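# The Round Table and the Kundell Box

Dec 25, 2021

I keep this page for the small things of our office in Cluvton, the ones which don't go in any report. The subject this time is one cardboard box, the big white table where it was opened, and what we learned about packing and unpacking goods for a shared room. Only one picture got through my sorting, but the notes became long, so I put them in the same gallery manner, a title and a few lines for each thing. If you work on our floor you will know most of it already. If you are at the Rarnstead office, please read at least the part about the bottles.

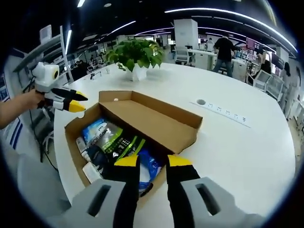 *The open box on the round table, with the plant behind it.*

## The box

Brown corrugated cardboard, with the lid flap standing up at the back. I like very much this kind of box and I always ask to keep them. There is a small round hole in the flap, near the upper left, and I found it only when I looked at the picture on a bigger screen. A box with a flap that stands by itself is a pleasure to unpack, you don't have to hold it with your elbow. The ones from our older supplier were always closing on the hand.

We order from Kundell two times in a year, once in July and once before the holidays. The July order is mostly things for the kitchen corner. The holiday order is more mixed, and that's the one I enjoy.

## What was packed

A light blue package, a green and black one with white lettering, a white bottle along the side, a white packet down in the corner, and a blue plastic bag. I don't list more because the rest is only paper business and it's written on the order sheet, number 699, which hangs inside the cupboard door. Please don't take the sheet away from there. Last year it travelled home in somebody's notebook and we had to ask Kundell to send a copy.

I am fond of the colours together, the blues and the green against the brown. In the shop nothing of this would catch my eye, but in a box it looks like somebody chose it.

## The bottles, a note for Rarnstead

A bottle should lie along the side wall of the box and have something soft next to it. We learned this with the July order, when a bottle of dish soap stood upright in the middle and leaked on 2 packets of tea. The tea was lost. The box was also lost, and for me this was the sadder part.

So when you send things over to us, lay the bottles down, close the cap with a piece of tape and write on the outside which side they are. Soft packets can fill the space between. A plastic bag is also fine for filling, and afterwards we use it in the small bin by the sink.

## The table

It came with the room. It's a large round one in white, and it has a long power strip set flush in the surface, with a round grommet hole beside it. For laptops this is very practical. For boxes you must learn a little where to put them, so that everybody can still reach a socket. Our habit now is box on one side, cables on the other side, and the plant staying in the middle as the neutral country.

White shows every mark, of course. Black marker comes off with ordinary spray cleaner if you do it the same day. Packing tape is worse. If you drag a box over the surface with the tape loose under it, you leave a grey line, and the line takes five minutes of rubbing with a damp cloth. Lift the box, please, or ask a colleague to take the other side.

A small thing about the power strip: crumbs go in the sockets. I clean along it with a dry brush, the kind for painting, and the brush lives in the drawer of the Nakajima cabinet together with the spare markers. When you borrow it, put it back dry.

## The plant

It has broad green leaves and a white pot, and it's the only member of the office who is always at the table. We don't know the exact name of it. There was a label once, but the label faded. It gets one cup of water when the soil feels dry to the second joint of the finger, and no more than this. Two kind people watering it in the same week is how we nearly lost it in its first winter.

Wipe the leaves sometimes with a soft cloth, supporting each leaf from under with your hand. Dust from cardboard is very fine and it sits there. And when you unpack, turn the box so that the flap doesn't push against the leaves.

## The room around

Our floor is open plan, with a dark ceiling and curved strips of light. When I came here first I found it a bit like a theatre, and I missed my old windowsill. Now I think that the dark ceiling makes the white desks more calm for the eyes. The rows of workstations go quite far back, and from the round table you hear the keyboards only as a kind of light rain.

There is one white square column and every visitor asks if we may hang things on it. We may not, the paint comes off with the tape. Notices go on the board beside the kitchen door.

## Where the things go afterwards

Unpacking is the nice half. The other half is to carry everything to its place, and here we were weak for a long time. Boxes stayed open on the table for days and people took from them like from a buffet. Since July we do it so:

- Bottles and cleaning things go under the sink, on the left, labels to the front.
- Packets of food go in the upper cupboard, the older ones in front.
- Anything for a single person goes on that person's desk, with a note and not only left there.
- Plastic bags are folded flat and kept in the tin.
- The box itself comes to me.

I have now 4 good boxes of this size, folded flat behind the cabinet, and I'm happy to give them to anyone who is moving house or sending a parcel. Write me first, so that I can say which ones have strong bottoms. One of them has a soft corner and should carry only clothes or paper.

## For next time

The next Kundell order closes in two weeks. The list is on the board, with the pencil on a string. Write the name of the product and the size, for "the good biscuits" I can't order. From Rarnstead you can send the list by the internal post and I will copy it in. I still need somebody's opinion about the green tea, if we take the same one again or go back to the loose one in the tin.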